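Home | News | Projects | People | Newsletter archive | Contact

Print this page | E-mail this item

From the Broltodano Lab Newsletter, September

The Spoon Problem, Revisited 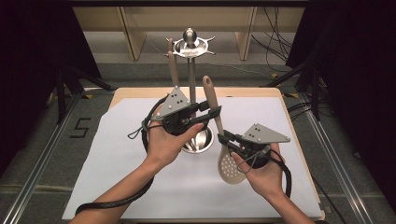 Readers with long memories will recall that our spring issue promised a robot that could put the kitchen tools away by summer. Summer has been and gone. The robot can now put the kitchen tools away most of the time, provided they are the right tools, and provided you are not in a hurry for soup.

What we do have is a result, and a slightly embarrassing one. For most of last year the Nelel project collected its training data the respectable way, with a person at a console steering the two robot arms from across the room. It was slow. A trained operator hanging a single utensil on a rack would sigh, miss the hook, back off, try again, and come away after an hour with a handful of usable attempts and a sore neck. The arms learned from this, and what they learned was mainly how to hesitate.

So in the spring we took the arms out of the loop. People now do the job themselves with a gripper in each hand, the same kind of jaws the robot has, while the position of each gripper is tracked and the whole thing is recorded from head height. You don't get to use your fingers on the utensil. That sounds like a small rule until you try turning a slotted spoon around with two sets of stubby parallel jaws, at which point you gain a new respect for thumbs.

The utensil task was chosen because it looks easy. Pick up a spoon or a spatula, pass it across if it's facing the wrong way, and hang it on the stand. The stand is polished metal, which the depth sensing hates. The hooks are small. The handles are long, so a tiny error at the grip turns into a large one at the far end. And the stand turns if you bump it, a feature the manufacturer was surely proud of.

We collected 408 demonstrations with the hand-held grippers. After we threw out the ones where tracking dropped or the person gave up and muttered, 294 were left for training. The muttering was not used as a label, though it was discussed.

The policy trained on those was then run on the real arms, against the older one trained on console data. We gave each of them 14 tries with the tools laid down in fresh positions. The new policy hung the tool in 10 of them. The old one managed three, and on one of those it had clearly been aiming at a different hook. Fourteen tries is not many, and we know it. A longer run is planned once the arms come back from having their wrists looked at.

The part we found most interesting is the passing. Console operators almost never handed a tool from one arm to the other. It was too much trouble, so they put it down and picked it up again from a better angle, and the robot duly copied them. People holding the grippers pass things across without thinking about it, and the new policy does too. It even does it when it doesn't need to, swapping a perfectly well held spatula to the other side and then back again. Rieger, our partners on the grasping side, call this a bias in the data. We call it fidgeting.

Failures were mostly of one kind. The robot gets the handle to within a hair of the hook, decides that this is close enough, and lets go. We have tried holding the grip closed a bit longer before release, which helps with spoons and does nothing for the whisk. The whisk is being treated as a separate research question.

Next up is the same task on a cluttered counter, then at Clalbridge, where the second site has agreed to repeat the recordings with its own people and its own table. We want to know how much of the result belongs to the method and how much to the fact that our best demonstrator has spent most of the spring practicing. A short write-up with the full settings will go out to project members when the Clalbridge numbers are in. If you would like to try the grippers yourself, write to the lab desk and bring some patience. Sessions last an hour, and the coffee machine is on the ground floor.

You are receiving this newsletter because you signed up for lab updates. To stop receiving it, use the unsubscribe link in your e-mail.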